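Substitution Limits Belong in the Rulebook

The Cosgrove Youth League enters its new season in September with 29 registered teams and no common rule on playing time. Each club sets its own practice. At Kullum, every player on the roster appears in both halves. At Tenora, a child may attend six matches and enter the field in one of them. Both clubs are in full compliance with the league handbook, and that is the difficulty.

The league should adopt a minimum playing time of half of each match for every eligible player under the age of 12. Coaches would retain full authority over positions, order of entry and discipline. A player who is injured, ill or under suspension would be exempt, and the coach would note the exemption on the match card before kickoff. 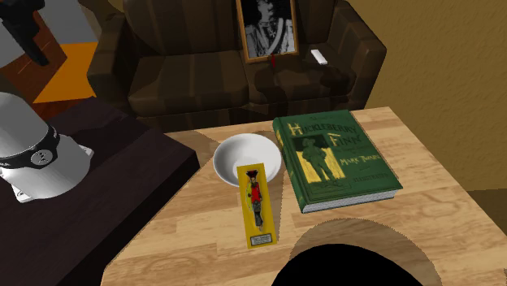 Objections to such a rule have been heard before. Rui Figueiredo, who coached at Sesteo for 21 years, has argued that a fixed minimum weakens a coach's hand when a player misses practice without cause. The point deserves a serious answer. A coach should be able to reduce a player's minutes for repeated absence, provided that the family has been told in writing and the division coordinator has received a copy.

A second objection concerns results. Some clubs believe that equal time will cost them points in the standings. It may do so in a given match. All clubs would carry the same obligation, however, and the standings in the younger divisions were never meant to govern how children are treated on the sideline.

Enforcement need not be heavy. Referees already have enough to watch and should not be asked to keep minutes of play. Team managers can record entries at each stoppage — most of them do so now — and submit the record with the score. A first violation should bring a written warning. A second should bring a fine of 200 dollars, payable by the club and not by the coach.

Families pay the same registration fee for every child on a roster. The handbook should state what that fee provides, and the rule should be in force before the first fixture is played.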